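Sorting Out the Blurry Ones: Wrist Camera Frames and Block Stacking

Project report, Kowalchuk lab course
Nosipho Le Roux, with Themba Ngubane
9 Apr 2019

So when we picked this project I thought we'd be spending the whole term on grasping. We spent it on blur! I want to explain how that happened, since the next group taking over the Skoltard arms will probably run into it too.

Our original plan was simple enough. Teleoperate the arms to stack foam blocks on the table, record everything, train a small policy on the recordings, and see if it could stack on its own. Lwazi Steyn did the same sort of thing with cups last year and left us his training code (thank you Lwazi, even though your variable names are a crime). We recorded through March and trained a first policy, which we named Kindness because Themba gets to name things.

Kindness was bad at the start of every run. It would drift toward the table, stop, drift again, and only settle down once the hand was moving slowly near a block. I went back through the training clips one at a time, and a huge share of the wrist camera footage from the fast moves was smeared.
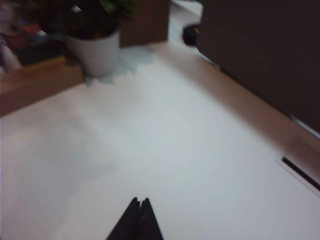

Figure 1. Right wrist camera during a fast move over the table. The fingertips are at the bottom, and the plant pot is upper left.

You can still pick out the pot and the dark fingertips in a frame like that, and my first thought was that the network could too. But the colorful stuff in the corner is just patches of red and orange and pink, and I couldn't tell you what any of it is. If a block sat back there, I don't think I'd know which one it was. And we were feeding the network those frames with exactly the same weight as the good ones.

Our method after that was pretty low tech. For each wrist frame we computed a sharpness score (variance of the Laplacian, it's one line in OpenCV), and then we tried three things. The first was throwing out any frame below a cutoff. The second was keeping the frame but lowering its weight in the loss. The third was leaving the wrist frame in and adding the fixed camera as a second input, so the policy had something steady to look at while the hand was whipping around.

Throwing frames out was a mess. You lose the fast moves almost entirely, and then the policy has barely any examples of getting from one place to another. It just sort of crept. Lowering the weight was better but picky about the cutoff, and I burned a whole week on tuning it before Pravesh Maluleke, our TA, told me to stop.

The fixed camera version is the one we kept. It doesn't move, so its view stays put no matter what the arms are doing, and we also used it to judge whether a stack counted.
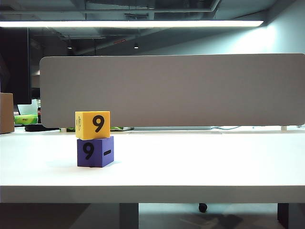 Scoring a stack was harder to agree on than I expected. Themba wanted "block on top of block, done," and I wanted some limit on how far off center the top one could be. We went back and forth with pictures until we found ones we could both live with. The yellow 9 on the purple 9 was an easy one for us: the yellow cube is a little left of center, so the purple block's right side pokes out past it, but it's sitting square and that's a stack as far as I'm concerned. We wrote the rule down after that and stuck to it for every trial. If the top block hung out over the edge of the bottom one, or was twisted so the faces didn't line up, it failed.

On to the results. We gave each policy 7 tries from the same starting pose. Plain Kindness got 2. The down-weighted version got 4, and the one with the fixed camera got 5. I know those are tiny numbers and I wouldn't bet money on the gap between 4 and 5. What I do trust is how different the runs looked. With the second camera, the hesitating at the start mostly went away, and the misses were at the very end, when letting go.

Some things we'd do differently. We should have checked sharpness on the first day of recording, when fixing the exposure would have been easy. Urmas Kalniņš suggested a shorter exposure with the lights turned up, and we ran out of time to try it. I'd also like to score the stacks blind, with somebody who doesn't know which policy made which one.

The code and the sharpness scores are in the Cevance folder on the lab drive. The cutoff we used is in the config file, and please don't copy the older one in the notebook, it's wrong.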